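Haltville group moves its grasping examples out of the lab and into bedrooms

August 9, 2020

A project that gathers household handling examples for a learning system has shifted most of its recording from a test room to lived-in homes in Haltville, according to a progress note released by Yorath, the firm running the work. The data set, named Griltine, is meant to train a controller that chooses hand positions and finger openings for objects it has not met before.

No robot arm is used at the recording stage. A person holds a gripper in each hand and does the task directly, and the tools log what they see and how they move. The log is later cut into separate examples, each with a start, an end and a short written label. The controller is trained on these examples and then tested on a fixed arm at the firm's own site.

Knut Dreßler, who leads collection for Yorath, said the earlier test room recordings had become too much alike. "Same table, same lamp, same gray mat under everything," he said. "The model learned the mat. When we changed the mat, the success rate dropped, and the objects had not changed at all."

The home sessions follow a written plan. Before each one, the operator receives a list of tasks and a list of surfaces, and pairs them on site according to what the home has. Soft surfaces have been given priority. A bed or a couch gives way under load, so an object placed on it seldom sits level, and the tilt changes again when a finger presses on one side. Test room tables gave the model almost no examples of this.

Thin objects with cords attached make up a separate task group. The group includes bags with drawstrings, tags on strings and wall pictures with a hanging cord. Dreßler said cords are hard for the model to follow. They cover the finger tips, change shape between one reading and the next, and can be pulled by a closing jaw without any change in the position of the object itself.

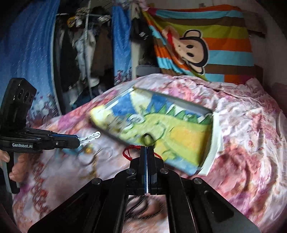 Two hand-held grippers at a framed painting on a bed, with a red cord around the jaw tips of the nearer one.

For tasks that call for both hands, the plan defines a lead tool and a support tool. The roles are set before recording and stay fixed until the example ends. The lead tool makes the first contact. The support tool may wait, steady the object or take over part of the load, depending on the task. If the operator swaps roles midway, the example is kept but marked, and it is left out of the first training pass.

Closed jaws are also recorded on purpose. An early version of the set held mostly open-to-closed movements, and the controller trained on it tended to open its fingers whenever an object came near. The current plan asks for pushing, sliding and hooking with the jaws shut, along with ordinary grasps. These are labeled as contact examples and stored apart from the grasp examples.

Rooms are not tidied before a session. Patterned bedding, curtains, hanging clothes and blankets are left where they are. The note says that plain backgrounds made objects easy to separate by color alone, and that the resulting model did poorly on objects placed against printed cloth. Operators are asked to remove only mail, medicine and family photographs, and to close any door leading to a room that is not part of the session.

Labeling is done with Gekine, an in-house program that lines up the views from both tools and shows the finger opening as a curve below them. A labeler marks the first contact, the point where the load is taken and the release. Each example goes to two labelers working separately. Where their marks differ by more than the allowed gap, a third person settles the matter - the first two are not told the result, so that they do not drift toward that person's habits.

The slowest part of the work is alignment. The clocks in the left and right tools start at slightly different times, and the offset has to be found before the two logs can be joined. Operators tap the finger tips together at the start of every session, and the software looks for the tap in both logs. On soft or cluttered surfaces the tap is sometimes blocked from view. The plan now calls for it to be done at chest height, away from the bed or table, and repeated at the end.

Failed attempts are kept. A dropped object, a missed cord or a jaw that closes on the bedding is stored with its own label. Dreßler said the controller needs these to learn when to stop and try again. "If every example ends well, the model has no idea what a bad grip looks like," he said. "It will carry on lifting with nothing in the fingers."

The note lists several limits. The weight of objects is entered by hand and is missing from part of the older material. Lighting is not measured. Left-handed operators are few, which leaves the lead role mostly with the right-hand tool. Yorath says it is seeking more left-handed operators and will report the balance in the next release.

Sessions in Haltville are set to run until November. Kitchens and entry halls come next on the plan, followed by closets, where reach is limited and the tools are more likely to touch walls or rails. A small part of Griltine will be held back from training and used only for testing. It will be taken entirely from homes that do not appear in the rest of the set.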